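We use cookies to remember your language and the pages you visited. Accept all / Settings

Serkura Cell Simulator, Set-up Guide
Section 8. Setting up the wrist camera view and the gripper

8.1 Before you start

This section explains how to prepare the simulated gripper and the wrist camera before you run the first pick. It is for users who already installed the Serkura package and loaded the Bundgaard arm (see Section 7). If the arm is not loaded, the menu "End tool" stays gray and you can not continue.

You need:
- one empty cell file, or a copy of the Clomen demo cell
- the object library, already unpacked
- write access to the project folder

Note: Always work on a copy. The demo cell is overwritten when you press Save, and there is no undo after the program is closed.

8.2 Attaching the gripper

1. Open the cell file and wait until the status line says Ready.
2. In the tree on the left side, click the last link of the arm. The link name is shown in bold.
3. Choose End tool > Attach > Two-finger parallel.
4. In the field Mount rotation, type 90 and press Enter. The default value is 0, and with this value the fingers open in the wrong direction for the demo tasks.
5. Check that both fingers are listed under the gripper in the tree. If you see only one, delete the gripper and attach it again from step 2.
6. Press Save.

Caution: Do not change the mount rotation while the simulation is running. The fingers keep their old contact data, and the next grasp will give false forces. Stop the run first, then change, then press Reset.

8.3 Placing the camera

The camera is a child of the gripper and moves together with it. You set its position one time, and after that you should only correct the tilt.

1. Right-click the gripper in the tree and choose Add camera.
2. Set Parent to "gripper body". If you set it to a finger, the view will move each time the gripper opens or closes.
3. Set the vertical field of view to 90 for the first check. You can make it smaller later, when the tilt is correct.
4. Open the Preview window and keep it open for the rest of this section.
5. Move the Tilt slider slowly until both fingertip pads are inside the view. Some parts of the outer finger links may go over the border. This is acceptable.
6. Press Lock camera.

Note: If the Preview window is black, the camera is inside the gripper body. Move it backward in small steps until you can see the table surface.

8.4 Checking the view with a test object

For the check we use the fish figure from the object library. Its fins are thin and the body is curved, so mistakes in the camera tilt or in the contact shape are easy to notice. A plain cube also loads faster, but it hides many of these mistakes.

1. Choose Library > Figures > Fish and drop it on the table surface.
2. Set the surface texture to Marble, dark.
3. Open the gripper fully.
4. Jog the arm until the lower body of the fish is seen between the two pads, and compare your Preview with the view printed in this step. The pads must face each other with a wide opening, and the screws on the gripper body and on the right pivot should be easy to find. The purple fin on the right side may come right up to the flat pad in the view. This does not mean contact. Look at the contact list to know if there is contact.

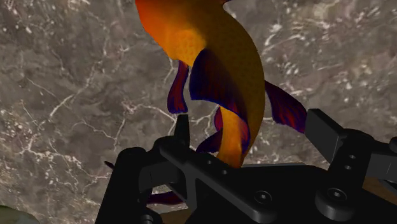 5. If the opening between the pads looks too narrow, go back to 8.2 and check the mount rotation.
6. If the fins look like solid blocks, open Object > Material and turn on Thin parts.
7. When your view is good, press Store reference. The program keeps this view as number 9 in the reference list.

8.5 Setting the finger force

1. Open End tool > Force.
2. Leave the profile on Soft for all figures with fins or tails.
3. Close the gripper with the Close button and watch the contact list. Both pads should be listed.
4. If only one pad is listed, open the gripper, move the arm a little to the side of the missing pad, and try again.

Caution: The profile Hard is meant for metal parts only. With thin figures the pads can go through the mesh, and the run stops with message 117. To clear it, press Reset, open the gripper fully, and load the object again.

8.6 Regular care of the cell file

Cell files become slow after many runs, mostly from stored contact data. In the Jastulton projects we clean them each time a new object is added.

1. Close the Preview window.
2. Choose File > Clean contact data.
3. Choose File > Check links. Broken links are shown in red.
4. Repair broken links with the Browse button. Do not type the path by hand, a wrong capital letter is enough to break it again.
5. Save, close the program, and open the cell one more time before the next run.

Note: Cleaning does not delete the stored reference views. Cell files made before the October release must be converted first, see Section 9.

Last revised April 15, 2026

© Serkura. All rights reserved. | Contact support | Back to top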